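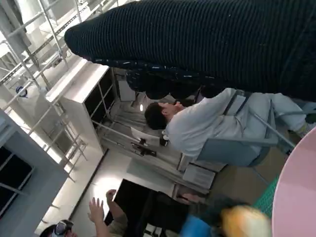 By Primo Ruggiero, methods lead, Wornthorpe

About our research

Wornthorpe is a manipulation research group. We study how two-armed robots learn to handle everyday objects from demonstrations given by people, and how much of each demonstration the learning step needs. Our work sits between the lab bench and the companies that want to use the results.

What we work on

Our main line of work is a method called Messina. Most imitation learning treats every camera view as equally useful at every moment. Messina learns a weighting over views, updated as the task proceeds. During reach, the head view carries most of the weight. Near contact, the weight shifts to the wrist views, which hold detail at the fingertips that the head view loses behind the hand.

The weighting is trained together with the policy. No one labels the phases of a task by hand. We tested a version with labelled phases first and dropped it after operators disagreed on where a reach ends and a grasp begins.

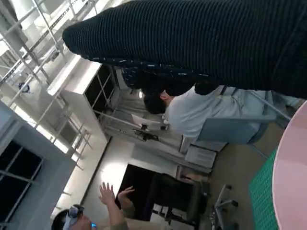

Wrist view from the work area, with the rim of the round pink tabletop at right.

How we collect demonstrations

Sessions are run in a shared room. We leave the background as it is. People sit, stand and walk through while recording is under way, and the wrist views take in a good deal of this at steep angles. An early policy trained against a plain backdrop did poorly once colleagues came back into the room, and we have kept the clutter ever since.

Our food-handling tasks use soft or flaky items and a bowl. They are simple to describe and hard to do well, as a pastry that is held too firmly comes apart.

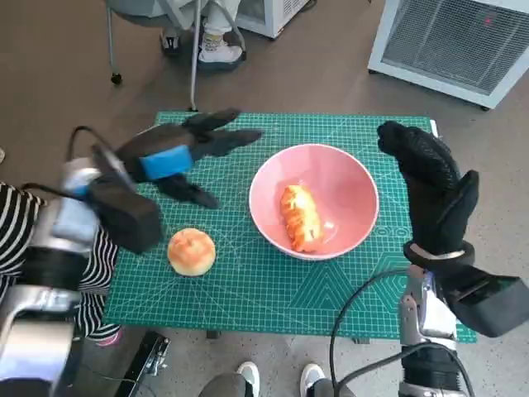 Grip force is not recorded in these tasks. The policy has to infer it from finger position and from the way the object's outline changes, and this is where the wrist views earn their share of the weighting.

Results to date

The current Messina model was trained on 167 demonstrations and evaluated on 20 trials of a bowl-transfer task. It completed 19. A baseline with fixed, equal weights, trained on the same data, completed 14 of 20. The one failure was a dropped item during approach. We have not yet tested on transparent containers. 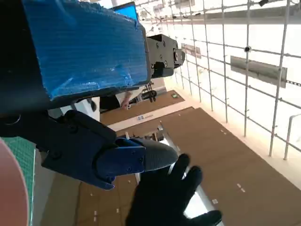
Fingertip pad and blue finger plate, with a gloved hand below.

Software and access

Visum is our in-house tool for aligning camera streams and reviewing episodes. It flags dropped frames and clock drift before an episode enters the training set. Zorkton is the evaluation harness; it fixes the order of trials and keeps the scorer from knowing which model is running. Both programs are available to partner labs on request.

The group has published 47 technical notes, including those that report negative results. Enquiries about joint work should name the task, the hardware and the number of camera views available. Student placements open each April.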